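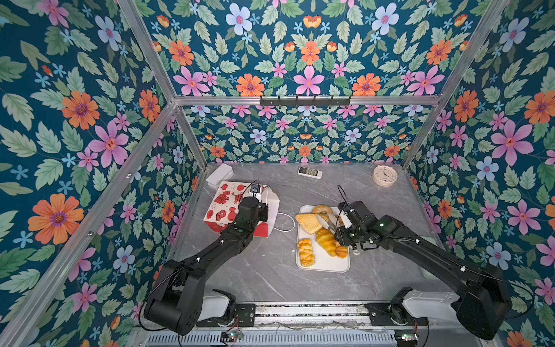

Is the Pulon wallpapering kit good enough for hanging a large floral print?

For pasted papers, mostly. The smoother, the plumb line and the seam roller are fit for the job, but the trimming knife needs replacing before you cut anything you care about.

Pulon sells the kit in a zip-up canvas roll for $167. It contains a plastic smoother with a felt edge, a seam roller, a paste brush, a snap-off knife, a steel trimming guide, a plumb line and a folding rule. I used it to paper a study and the return wall of a hallway, both plasterboard, both previously painted in low-sheen acrylic. The study took a non-woven paper from Susen with a big botanical repeat. The hallway took a cheaper vinyl-coated paper from Brito, also patterned, with a straight match.

Smoother

The smoother is the best item in the roll. The blade has some flex and the felt is bonded along its full length, with no lifting at the corners after both rooms. It pushes air out of non-woven paper without burnishing the print. On the vinyl the felt dragged a little once it had picked up paste, and it needed a rinse between drops. The handle is moulded to the blade and can't be replaced.

Seam roller

A hard plastic roller on a steel axle. It runs true and doesn't squeak. The edges are slightly radiused, so it leaves no tramlines on soft paper provided you keep the pressure light. I would not use it on anything embossed. A foam roller would be the better tool there and Pulon doesn't supply one.

Paste brush

Adequate. The bristles shed for the first bucket and then settled down. It is 100 mm wide, and that is narrow if you paste the wall, as you do with non-wovens. I used it for cutting in at the skirting and along the cornice and did the open wall with an ordinary paint roller.

Knife and trimming guide

The guide is a plain strip of stainless steel with a folded grip. It was flat out of the packet and stayed flat. The knife is the weak point. The blade has noticeable side play in the channel, and along the cornice it wandered by up to 2 mm before I swapped to a Sadum knife I already owned. On a plain paper that can be hidden with filler. On a dark ground against white trim it can't. The spare blades are also soft: in damp paper they started to tear well before I would normally expect to snap one off.

Plumb line and rule

The bob is brass and heavy enough to settle quickly. The cord is chalked, and the chalk is blue. Use it sparingly behind a pale paper — it can bleed through wet paste at the seams. The folding rule has metric markings only and the joints are firm.

Notes on pattern matching

The instruction booklet covers straight match in reasonable detail and drop match in a single paragraph. That paragraph is correct but assumes you already know how to number your drops. Mark the top of every length on the back in pencil, and cut from alternating rolls if the repeat is long, as the offcuts will be shorter. The Susen paper came in rolls of 10 metres, and the waste was considerable under a standard ceiling. Order a spare from the same batch.

Internal corners deserve more space than the booklet gives them. Few are square. Measure from the last drop to the corner at top, middle and bottom, cut to the widest figure plus a small overlap, then drop a fresh plumb line on the next wall and start again from that. With a busy print the slight loss of match in the corner is hard to pick from normal viewing distance. With stripes or a trellis it is obvious.

Cleaning and storage

Everything except the canvas roll washes in warm water. The roll itself holds moisture, and the steel axle on the seam roller showed light surface rust after I put it away damp in July. Dry the tools on a rack first. The pocket for the smoother is tight when the felt is swollen.

Value

Bought separately, comparable tools from Sadum would cost me slightly more, with a far better knife and no plumb line. If you already own a decent knife, the Pulon kit is the cheaper route. If you own a knife and a level, buy only the smoother, which Pulon also lists on its own.

Rating: good, with reservations about the knife.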